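Home » Guides » Wallets
Guides

Moving a Plida wallet to a new phone

Plida stores its signing key on the handset. Uninstalling the app deletes the key, so finish the transfer before you wipe the old phone.

1. Update both phones to Plida 2.41 or later.
2. On the old phone, open Settings, then Keys, then Export. Enter your PIN.
3. Write down the 14 recovery words in order. Screenshots are blocked on this page.
4. On the new phone, choose Restore — not Create — and type the words in lower case.
5. Select the network. Tokens held on Irard stay hidden until that network is switched on under Assets.
6. Send a small amount from the new phone and wait for two confirmations.
7. Remove the old phone under Devices.

If Restore stops with a checksum error, one word is misspelled or out of order. Connected apps have to be approved again — permissions are not part of the export. 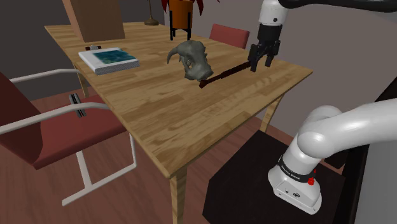
Osvaldo Amaral
Step 5 fixed it for me. My balance showed zero until I switched Irard on, then I had to close and reopen the app.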